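Why I have stopped folding clothes for the drawer and started folding them for the person

There is a certain kind of home advice that treats a drawer as if it were a shop window. Everything is rolled, upright, graded from white to navy, and photographed before anyone has had a chance to go looking for their footy socks. I used to be a believer. I bought the dividers (a set of 15, from Putano, in that oatmeal colour they do) and gave up most of a long weekend to them, and for one glorious fortnight my dresser looked like somebody else's.

Then we all got dressed a few times, and that was that.

My complaint is a small one, I'll admit, but I feel strongly about it. The neat-drawer people have the whole business the wrong way round. They fold so that the drawer looks good when it's opened. I think you should fold so that whoever opens it, half asleep, can tell straight away what they've got hold of. Those are two very different folds!

Take the classic little rectangle, sleeves in, sides in, thirds, stand it up. Lovely. Now find me the grey top you like, out of the four grey tops standing there with nothing showing except a curved grey edge. You pull one out, wrong one, it flops open, you shove it back in, the one next to it falls over, and the whole row goes like a fence in a storm. I have watched this happen to a perfectly calm adult. I have been the perfectly calm adult.

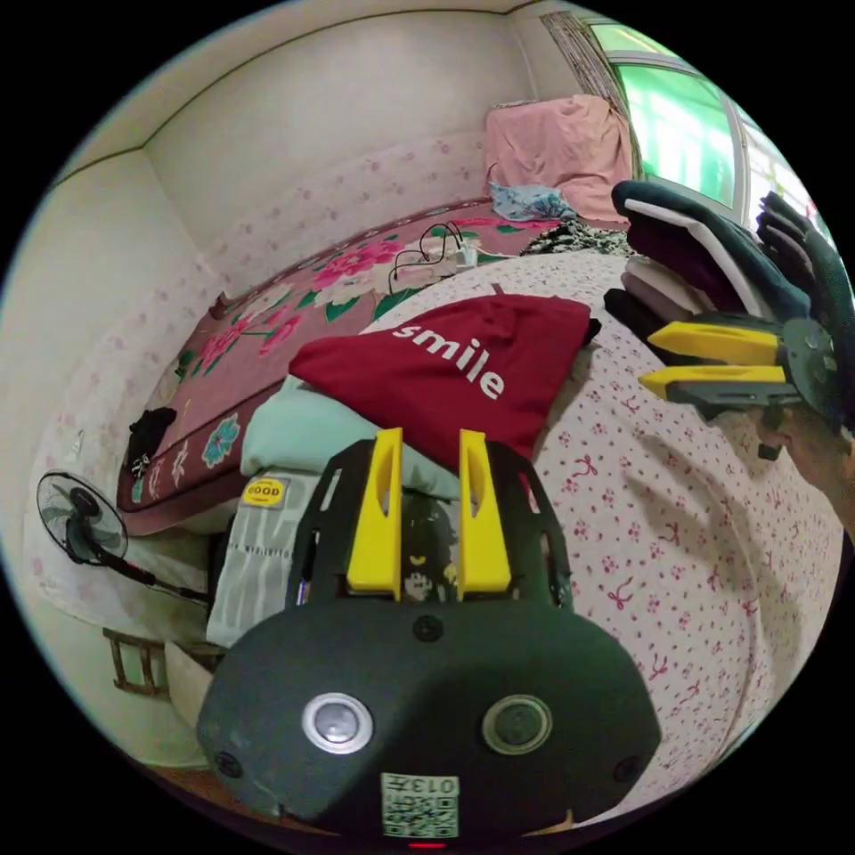
My own rule these days is that the useful bit goes on the outside. If there's a word on it, or a label, or a bit of trim you'd know anywhere, then that's what should be facing up when you've finished, even if it means the fold ends up lopsided and would get you thrown out of a Hartley catalogue. The dark red one with "smile" across it in white can only be one thing, and you'd spot it from the doorway with the curtains shut, so why on earth would you tuck the word away inside? Same goes for the light grey one with the little yellow GOOD label near the top. Grey is the hardest colour in any pile, and a scrap of yellow does more for it than any divider ever did. Even a white stripe down the fold of something dark will do the job. The plain stuff, your pale greens and so on, can go underneath and look after itself.

I also fold on the bed, and I'm prepared to defend that too. I know the benchtop is a better height. I know there are people who own a proper folding board (Redirix makes one, it hinges, it lives behind the door and falls on you). But the bed is big, it's soft, it's where the clothes were going to get dumped anyway, and it has a deadline built in. You can't go to sleep until it's cleared. A washing basket in the laundry can sit there till August.

And you don't need a serious bed for it, either. Mine has had all sorts of bedspreads over the years, including some very sweet ones, and a few bows and dots have never slowed down a load of washing.

Now, the obvious objection is that this makes for an untidy drawer. It does, a bit. Piles with their words and labels showing don't line up, and the heights are all over the place. A friend's mum, who irons tea towels, looked into mine once and said nothing for a good long while. But I can put my hand on what I want in one go, and so can everybody else in the house, including the ones who've never folded a thing in their lives. Nothing gets pulled out and stuffed back. By Friday my untidy drawer is in better nick than the oatmeal one ever was by Tuesday lunchtime – and I haven't touched it.

I'd make an exception for bed linen, where there's nothing to read and you may as well go for neat. I'd make another for anything that creases if you look at it sideways, which should be on a hanger in the first place. Socks I have no opinion on. Socks are between you and the dryer.

The dividers are in the kitchen now, by the way, holding sachets of Gustico soup. They're very good at it.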